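Evaluating the Trummer Starter Kit for PC Disassembly

Project report, Automation Systems module
Submitted by Wendy Pickering
Supervisor: Damian Nägeli
September 7, 2021

1. Background

Leltesach refurbishes used office computers and asked our department whether a ready-made gripping kit could take over some of the dull parts of the work. The kit we looked at is the Trummer, sold by Ivetance for 3430 euros. It comes with a two-finger gripper, a set of fingertips, a licence for the Mesanus programming software and 17 ready-made routines. The kit arrived in April and I worked with it for one term.

My task was to find out how far a student with one term of robotics could get with the kit, and whether the extras on the price list are worth buying.

2. Setting up

Mounting the gripper and getting it to talk to the arm took one afternoon. The printed guide is clear on the mechanical side and thin on the software side. Two pages of the Mesanus section refer to a menu that has since been renamed – I lost most of a morning to this.

Fixtures are not part of the kit. Ivetance sells a fixture set for 589 euros, but it is meant for small machined parts and I did not ask for it.

3. Handling cables

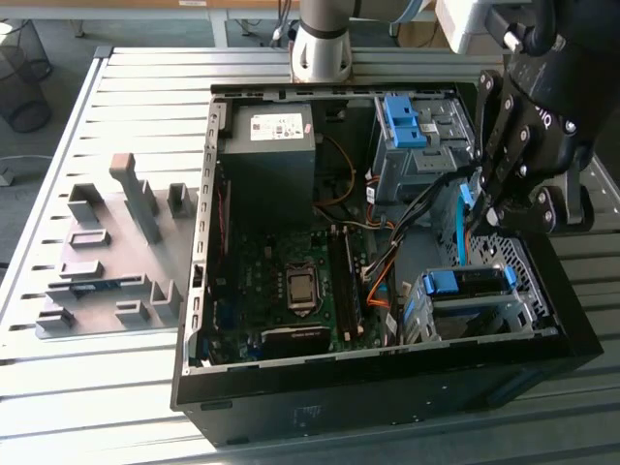

Cables were the hardest item on the list from Leltesach. The ready-made routines assume a rigid part in a known place, and a cable is neither. I wrote my own approach move, which brings the gripper down from above and closes it slowly. Near the upper drive cage, with its blue latch, the fingers have to pinch the cables with metal close by, so the angle of the wrist matters more than the closing force. Mesanus lets you set the angle in a table or by guiding the arm by hand. I used hand guiding for the first point and the table for small corrections.

The force setting has only four steps. The lowest let thin cables slip and the second held them. I would have liked something in between.

4. Handling drive caddies

The caddies were much easier. They are stiff, have straight sides and always sit in the same place for a given case model. I changed one of the ready-made routines, "narrow part, vertical", by shortening the approach and opening the fingers less. The main limit is room: the finger links spread outwards as they open, so a caddy close to other parts needs a planned way in.

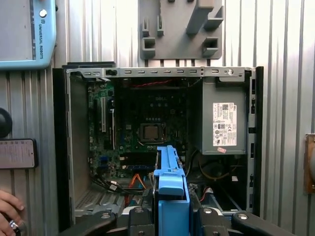 Figure 2: Gripper at the blue drive caddy, seen from the wrist.

The fingertips supplied with the kit grip plastic well. Softer ones are sold separately, and I did not test them.

5. Cost and recommendation

Ivetance offers a support contract at 699 euros a year. I rang the helpline twice during the free period and got a useful answer once.

For a teaching lab I would recommend the kit without the contract. For Leltesach I would recommend it for caddies only. Cable work still needs a person to check each grip, and the time saved is small. A further project could look at finer force control, which Ivetance says is planned for the next version of the software.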